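Why I Started Eating Breakfast Later

2 min read

Tuesday, July 5, 2022

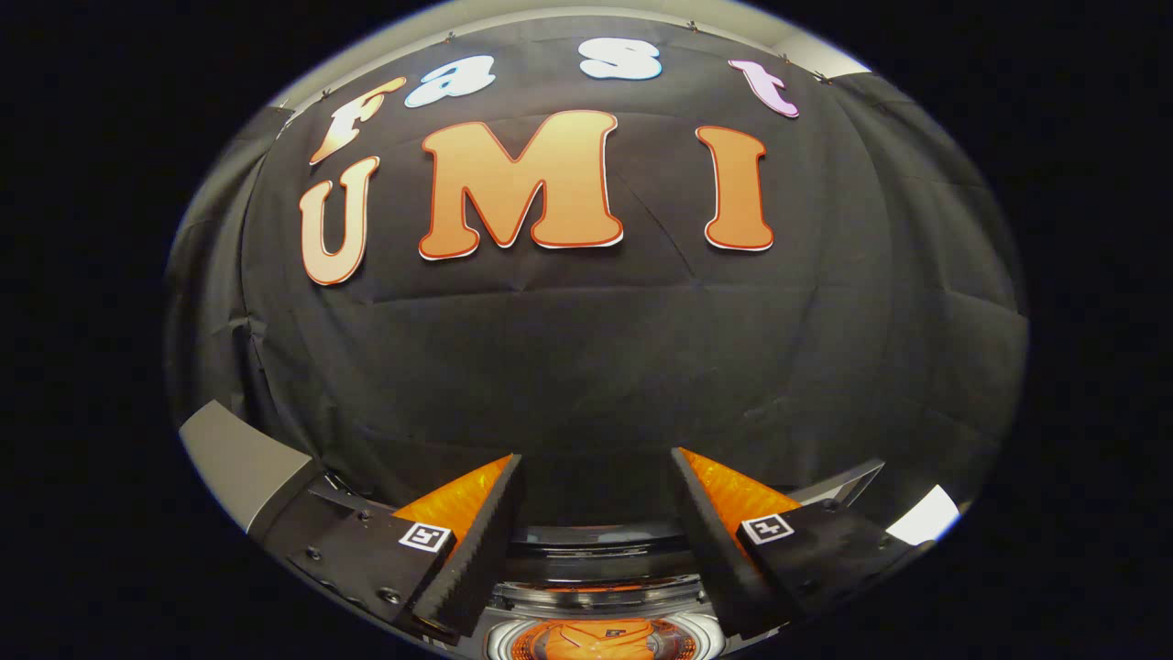
How long do you have to go without food before it counts as a fast? For me it's any stretch I decide on ahead of time and keep to, and mine runs from dinner to late morning.

I used to eat toast at 6:30 because the kitchen was on my way to the door. I wasn't hungry. Last October I began leaving the toast out on workdays and eating at my desk at 10:30 instead – usually oats, sometimes leftover rice with an egg.

The first two weeks were dull and a little cranky. I drank a lot of water and black coffee. By the third week I had stopped looking at the clock.

I didn't lose much weight and I wasn't trying to. What changed was the evening. I no longer snack after the dishes are done, and I sleep better on the nights I eat early. Our grocery bill went down a bit too, mostly crackers.

Weekends are different. We have pancakes on Saturday and I eat them when they're ready.

If you take medicine with food, ask your doctor before you move any meals. I had to shift one pill to lunch.

Next week I'll post the oat recipe – it needs 85 grams of oats and a jar with a lid.

Contact | © 2022 Hemside | Back to top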